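드레르케티(Drerketti) 입점 판매자 게시판 > 제작·품질 > 헤어 액세서리
제목: 단체 주문 리본 머리띠의 로트별 색상 차이에 관한 표준 안내문(안) 의견 수렴

글쓴이: 캔리공방협의_사무국
등록일: 2024년 8월 18일

회원 여러분께 안내드립니다.

캔리(Canley) 공방협의 사무국은 지난 3월 이후 단체 주문용 리본 머리띠와 머리끈에서 접수된 색상 차이 민원을 검토하였습니다. 민원의 상당수는 최초 주문분과 추가 주문분의 리본 로트가 달라 발생한 것으로, 제작상의 하자로 보기 어려운 경우가 많았습니다. 그러나 상품 안내문에 로트 관련 고지가 없거나 판매자마다 문구가 달라, 구매 단체가 이를 하자로 받아들인 점 또한 확인되었습니다.

이에 사무국은 회원 공방이 공통으로 사용할 수 있는 표준 안내문(안)을 마련하였으며, 확정에 앞서 의견을 받고자 합니다. 본 안은 리본, 접이식 고무 밴드, 벨벳 끈을 주재료로 하는 제품에 적용하며, 금속 핀과 빗핀은 적용 대상에서 제외합니다. 금속 부자재의 도금 색상 문제는 별도의 글로 다룰 예정입니다.

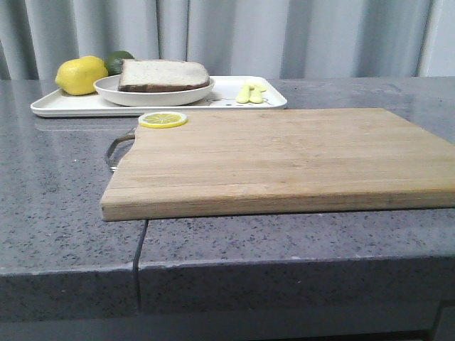
아울러 본 안은 개별 공방의 교환 및 환불 기준을 대체하지 아니합니다. 기존에 더 유리한 조건을 제공하고 있는 공방은 해당 조건을 그대로 유지하시기 바랍니다. 안내문은 상품 상세 페이지 하단과 주문 확인서 양쪽에 기재하는 것을 원칙으로 합니다.

표준 안내문(안)

1. 적용 수량
한 번에 15개 이상을 동일 색상으로 주문하는 경우를 단체 주문으로 봅니다. 수량은 동일 주문번호를 기준으로 산정합니다.

2. 로트의 확보
판매자는 단체 주문 접수 시 동일 로트의 리본으로 전량 제작이 가능한지 확인하고, 불가능한 경우 제작 착수 전에 구매자에게 서면으로 알립니다.

3. 견본의 제공
구매자가 요청하는 경우 판매자는 실제 제작에 사용할 로트의 리본 조각을 발송합니다. 견본 비용은 3,000원으로 하며, 주문이 확정되면 총액에서 차감합니다. 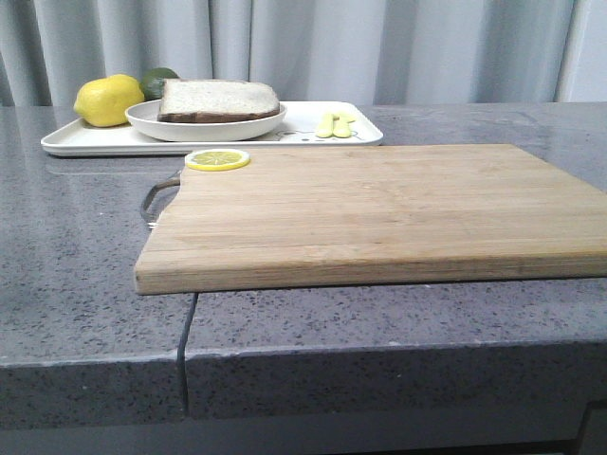
4. 추가 주문
추가 주문분은 최초 주문분과 로트가 다를 수 있음을 고지합니다. 판매자는 최초 주문에 사용한 로트 번호를 2년간 보관하고, 추가 주문 시 그 번호를 먼저 대조합니다.

5. 이의 제기 기간
색상 차이에 관한 이의는 수령일부터 10일 이내에 제기할 수 있습니다. 착용 흔적이 있는 제품도 미착용 제품과 함께 제출된 경우에는 검토 대상에 포함합니다.

의견은 이 글의 답글로 남겨 주시기 바랍니다. 조항 번호를 함께 적어 주시면 취합에 도움이 됩니다.

캔리공방협의 사무국 드림

답글 1
글쓴이: 매듭과띠

안을 마련해 주신 데 감사드립니다. 전반적인 취지에 동의하며, 제3조에 관하여 의견을 드립니다.

견본 비용을 일률적으로 정하는 것은 재검토가 필요합니다. 저희 공방은 리본 조각을 일반 우편으로 보내고 있어 위 금액이면 실비를 충당할 수 있으나, 벨벳 끈은 조각을 작게 자르면 결 방향에 따라 색이 다르게 보입니다. 제대로 확인하려면 상당한 길이를 보내야 하고, 이 경우 재료비가 달라집니다. 금액을 상한으로 규정하거나 재료별로 구분하는 방안을 제안드립니다.

제4조의 로트 번호 보관에는 이견이 없습니다.

답글 2
글쓴이: Dewanti Pangaribuan

저는 제4조에 반대 의견을 제출합니다.

로트 번호 보관 의무는 원자재 공급처가 번호를 제공한다는 전제에서만 성립합니다. 저희가 사용하는 실레로(Cillero) 새틴 리본은 롤 안쪽 심지에 번호가 인쇄되어 있어 문제가 없습니다. 반면 아세파(Assefa) 접이식 고무 밴드는 저희가 소분 상태로 구입하고 있어 번호를 받은 적이 없습니다. 소량으로 제작하는 공방의 사정은 대체로 비슷할 것으로 생각합니다.

번호가 없는 재료에 대해 보관 의무를 두면, 판매자는 지킬 수 없는 내용을 고지문에 적게 됩니다. 분쟁이 생겼을 때 그 문구가 오히려 판매자에게 불리하게 해석될 우려가 있습니다. 「공급처가 로트 번호를 제공하는 재료에 한하여」라는 단서를 추가해 주시기를 요청합니다.

답글 3
글쓴이: 은방울머리띠

답글 2의 의견에 일부 동의하지 않습니다.

번호가 없는 재료라 하더라도 판매자가 자체적으로 식별 표시를 할 수 있습니다. 저희 공방은 입고 시마다 밴드를 한 뼘 정도 잘라 두꺼운 종이에 고정하고, 입고일과 공급처를 적어 보관하고 있습니다. 추가 주문이 들어오면 그 조각과 현재 재고를 자연광에서 대조합니다. 무용단이나 응원단처럼 무대 조명 아래에서 함께 착용하는 구매자에게는 번호보다 실물 조각이 더 설득력 있는 자료였습니다.

단서 조항을 넓게 두면 대부분의 판매자가 예외에 해당하게 되어 제4조의 실익이 없어질 것입니다. 「로트 번호 또는 이에 준하는 실물 표본」으로 수정하는 편이 적절하다고 봅니다.

답글 4
글쓴이: Dewanti Pangaribuan

답글 3의 수정안을 검토하였습니다. 실물 표본을 선택지로 두는 데에는 동의합니다. 다만 고무 밴드는 보관 중에도 색이 변할 수 있으므로, 표본의 보관 조건을 정하지 않으면 보관 기간이 끝날 무렵의 표본을 기준으로 삼기 어렵습니다. 특히 형광 계열과 흰색은 변색이 빠릅니다. 보관 기간을 재료에 따라 달리 정하는 것이 타당합니다.

답글 5
글쓴이: Tarcísio Caldeira

제1조와 제5조에 관하여 말씀드립니다.

제1조의 수량 기준은 현장의 주문 방식과 맞지 않는 면이 있습니다. 학교 운동부의 경우 대표자가 일괄 주문하지 않고 학부모가 각자 한두 개씩 주문하는 사례가 적지 않습니다. 주문번호를 기준으로 산정하면 이러한 주문은 모두 개별 주문으로 처리되고, 제작 시점이 갈려 색상이 달라질 가능성은 오히려 더 높습니다. 주문 메모에 동일한 단체명이 기재된 경우 수량을 합산하는 규정을 검토해 주시기 바랍니다.

제5조의 기간은 적정하다고 판단합니다. 다만 「착용 흔적이 있는 제품」을 검토 대상에 포함하는 것은 위생상 수용하기 어렵습니다. 머리끈은 땀과 모발 제품이 묻으면 색이 달라질 수 있고, 이를 로트 차이와 구별할 방법이 마땅하지 않습니다.

답글 6
글쓴이: 매듭과띠

답글 5의 합산 규정에는 신중한 접근이 필요합니다. 주문 메모는 구매자가 자유롭게 작성하는 항목이어서 같은 단체라도 표기가 제각각입니다. 판매자가 이를 모두 확인하여 합산할 의무를 지게 된다면 누락 시의 책임 문제가 발생합니다.

저희는 단체 대표자에게 단체 코드를 먼저 발급하고, 학부모가 주문 시 그 코드를 입력하도록 하고 있습니다. 코드가 입력된 주문만 합산하면 기준이 명확해집니다. 코드는 상품 옵션란에 추가하면 되므로 별도의 기능은 필요하지 않았습니다.

답글 7
글쓴이: 은방울머리띠

착용품 제외 의견에 대하여 말씀드립니다. 색상 차이는 단원들이 나란히 섰을 때 비로소 발견되는 경우가 많습니다. 착용품을 전면 제외하면 정당한 이의까지 막게 됩니다. 사무국 안과 같이 미착용 제품을 함께 제출하도록 하면 비교가 가능하므로 원안 유지를 희망합니다.

사진 제출에 관한 규정도 필요해 보입니다. 같은 리본이라도 촬영 장소의 조명에 따라 색이 크게 달라지며, 배경의 색도 영향을 줍니다. 무늬 없는 흰 종이 위에서 두 제품을 한 장에 담도록 안내하면 불필요한 왕복 문의가 줄어들 것입니다.

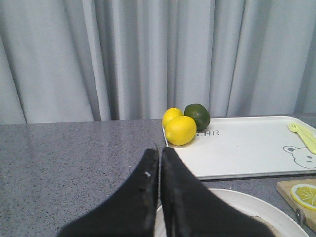
잔 반점이 있는 회색 상판

답글 8
글쓴이: Tarcísio Caldeira

단체 코드 방식에 찬성하며, 답글 5의 합산 제안은 이로써 갈음하겠습니다.

착용품에 관하여는 여전히 의견을 달리합니다. 미착용 제품이 함께 제출되더라도 판매자가 착용품을 직접 수령하고 다루어야 한다는 점은 변하지 않습니다. 착용품은 사진으로만 제출받고 실물은 미착용 제품에 한정하는 절충안이라면 수용할 수 있습니다.

답글 9
글쓴이: 캔리공방협의_사무국

의견을 주신 회원께 감사드립니다. 현재까지의 검토 결과를 다음과 같이 알려 드립니다.

제1조: 주문번호 기준을 유지하되, 단체 코드가 입력된 주문은 합산하는 것으로 수정합니다.
제3조: 견본 비용은 리본과 고무 밴드에 한하여 적용하고, 벨벳 끈은 실비로 정합니다.
제4조: 「로트 번호 또는 이에 준하는 실물 표본」으로 수정합니다. 표본의 보관 기간은 재료별 변색 정도에 관한 자료가 부족하여 결정을 보류합니다. 관련 기록을 보유하신 회원께서는 사무국으로 제출하여 주시기 바랍니다.
제5조: 착용품의 실물 제출 여부에 대해 의견이 나뉘어 있으므로 추가 의견을 받겠습니다. 사진 제출 요령은 별지로 작성합니다.

수정안은 본 게시판에 새 글로 등록하겠습니다.

답글 10
글쓴이: Dewanti Pangaribuan

제4조 수정에 동의합니다. 흰색과 형광색 밴드의 입고일별 표본을 보관하고 있으므로 정리하여 제출하겠습니다. 제출 서식이 정해져 있다면 안내 부탁드립니다.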